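Workshop notebook, Liseck building, parts storage. February, entry begun 2:15 p.m.

Subject: interim storage of molded covers for the Wirnano order.

The order calls for 303 pieces. Of these, 126 have been received from Jabłońska and entered in the stock ledger. Molded parts are to be kept in white containers lined with cardboard, three to a container, side by side with the center ridge facing up. Parts are not to be stacked inside a container.

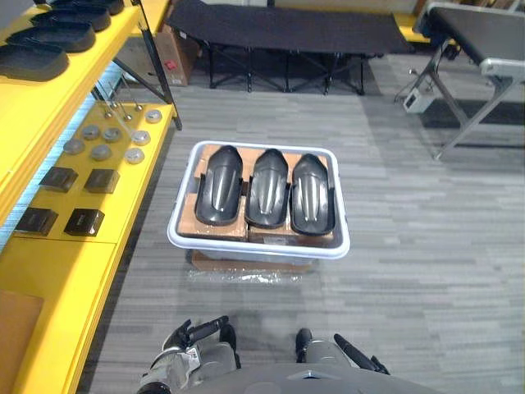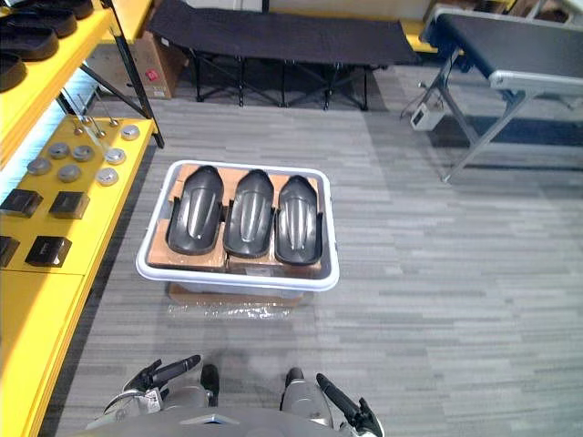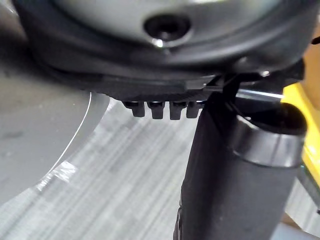 Storage area, February. First two views: molded parts on cardboard in the white container, yellow shelving at left.

The carpeted floor is acceptable for short-term placement only. Clear wrap should be removed from the walkway before the end of the shift. Small metal items remain on the lower shelf until Trollow confirms the bin labels.

Open point: T. Nyitrai has asked whether the side flanges need a separate layer of cardboard for transport. Trial with 8 containers to be arranged. Result to be recorded on the next page.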